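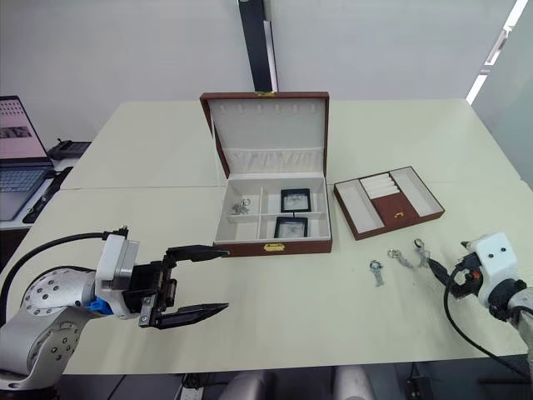

ふたを開けた茶色の革のジュエリーボックスと、右は取り外し式のトレー

2021年4月13日
報道関係各位
Flivasstead株式会社

略語辞典サービス「Pritier」、読み方データと分野タグを全面入れ替え 新規554語を追加、本日より公開

Flivasstead株式会社(以下、当社)は、略語・頭字語の検索サービス「Pritier(プリティエ)」の大型更新を本日実施しました。今回の更新は読み方、分野タグ、社内辞書の読み込み、の三本。新規収録は554語。既存の見出しも177語を書き直しています。無料版、法人版とも対象。アプリの再インストールは不要です。

更新の背景

略語は同じつづりで意味がいくつもある。医療の人と物流の人と会計の人が、同じ三文字をまったく別の意味で使っている。検索しても一番よく使われる意味だけが先頭に出て、自分の欲しい意味は下のほう、または出てこない。Pritierのお問い合わせ窓口に届くご意見で、昨年いちばん多かったのがこれでした。
次に多かったのが読み方。アルファベットを一文字ずつ読むのか、単語のようにつなげて読むのか。会議で声に出す直前に調べたい、という声。つづりと正式名称は載っているのに読みがない見出しがかなり残っており、当社としても課題と認識していました。
旧版の読み欄は任意入力だったため、編集担当によって書いたり書かなかったり。今回から必須項目に変更しています。

主な更新内容

1.読み方の表示
全見出しにカタカナの読みを付けました。一字読み(例:エー・ビー・シー式)と、つなげ読みを区別して表示します。両方使われるものは両方。業界で読みが割れている場合は分野名を添えて並べています。アクセントの表示は今回見送り。音声再生も見送りです。時期は未定。

2.分野タグの整理
これまでのタグは自由入力だったため、「IT」「IT用語」「情報処理」「コンピューター」が別々に存在していました。これを50分野に統合。見出しひとつに複数のタグが付けられます。検索結果の画面左で分野を選ぶと、その分野の意味が先に出ます。選んだ分野は次回も保持されます(ログイン時のみ)。
旧タグのURLは新しい分野ページへ自動で転送されます。ブックマークはそのままで大丈夫です。一部、転送先が広い分野になっているものがあります。順次見直し。

3.社内辞書の読み込み(法人版のみ)
部署名の略、案件名の略、製品コードなど、社外の辞書には載らないものをCSVで読み込めるようになりました。列は「略語」「正式名称」「読み」「説明」「分野」。読みと説明は空欄でも可。文字コードはUTF-8とShift_JISに対応しています。
社内辞書の内容は契約企業の外には表示されません。一般の検索結果にも混ざりません。管理者は部署ごとに表示範囲を設定できます。
同じ略語が公開辞書にもある場合は社内の意味が上。並び順は管理画面で変えられますす。

4.逆引き
正式名称の一部から略語を探す機能。日本語でも英語でも可。たとえば「付加価値」と入力すると、正式名称または日本語訳にその語を含む略語が一覧で出ます。漢字とかなの表記ゆれはある程度まで吸収します。完全ではありません。

5.表記の統一
ピリオドあり・なし、大文字・小文字、ハイフンの有無。同じ略語なのに別の見出しになっていたものをまとめました。代表の表記をひとつ決め、ほかは異表記として記載しています。小文字と大文字で意味が変わるもの(単位記号など)は統合していません。

編集体制について

見出しの追加と修正は、当社編集部が原案を作成し、用語校閲を手がける株式会社Prasitzが確認する二段階です。分野ごとの確認は同社の登録校閲者が担当。出典が一つしか見つからない略語は、原則として公開を保留にしています。保留分は次回更新に回します。
検索エンジン部分は、Sorrentinoの全文検索基盤に切り替えました。社内テストでは、候補の表示までの時間が旧版のおよそ80%に。通信環境により変わりますので目安としてご覧ください。

利用者からの投稿について

略語の投稿は引き続き受け付けています。今回から投稿時に出典の記入が必須になりました。書籍、社内報、官公庁の公開資料、業界団体の資料など。SNSの投稿のみを出典とするものはお受けできません。投稿から掲載までの日数は内容によります。掲載されない場合の個別のご連絡は差し上げていません、ご了承ください。
更新前に投稿いただいた分は、出典なしでもそのまま審査します。再投稿の必要はありません。
既存の見出しの誤りは、各見出し下の「修正を提案」からお送りください。読みの間違い、訳語の間違い、分野違い、いずれも歓迎です。今回追加した読みは量が多いため、誤りが残っている可能性があります。お気付きの際はぜひ。

料金

無料版:変更なし。広告表示あり。
法人版:変更なし。社内辞書の読み込みは追加料金なしで利用できます。
教育機関向け:法人版と同じ機能。お申し込みには所属の確認書類が必要です。
新規の法人契約をご検討の場合、試用をご案内しています。試用中に読み込んだ社内辞書は、契約後もそのまま引き継ぎ可能。契約されない場合は試用終了後に削除します。

対応環境

主要なブラウザの最新版。スマートフォンはブラウザとアプリの両方。古いブラウザでは分野の選択画面が崩れることがあります。検索自体は可能。
タブレットの縦表示で、読みの行が折り返して見づらい件を確認しています。4月中に修正予定。

既知の問題

・逆引きで一文字だけを入力すると結果が出ない。仕様です。二文字以上でお願いします。
・社内辞書のCSVで、セル内に改行があると取り込みが途中で止まることがある。改行を除いてから読み込んでください。修正作業中。
・印刷用ページに旧タグが残っている見出しがある。順次差し替え。
・読みの並べ替えで、長音記号の扱いが画面によって異なる。調査中。

今後の予定

例文の追加。略語が文中でどう使われるか、短い文で見られるようにします。まずは会計、物流、建設の各分野から。英語の例文と日本語の例文を分けて載せる方向で検討中です。
もうひとつ、廃止された略語の扱い。組織の改称や制度の変更で使われなくなった略語も、古い文書を読むときには必要になります。削除はせず「旧」の印を付けて残す方針。印の付け方は編集部で最終調整しています。
次回更新の日程は決まり次第、サービス内のお知らせ欄でご案内いたします。

会社概要

社名:Flivasstead株式会社
事業内容:用語辞典サービスの企画・運営、用語データの提供、法人向け用語管理の支援
サービス名:Pritier

本件に関するお問い合わせ

Flivasstead株式会社 広報担当
サービス内「お問い合わせ」フォームより、件名に「報道関係」とご記入のうえお送りください。画面写真、ロゴのデータもフォームからご請求いただけます。個別の略語の意味に関するご質問は広報ではお答えできかねますので、編集部あてのフォームをご利用くだい。

※記載の内容は発表時点のものです。予告なく変更となる場合があります。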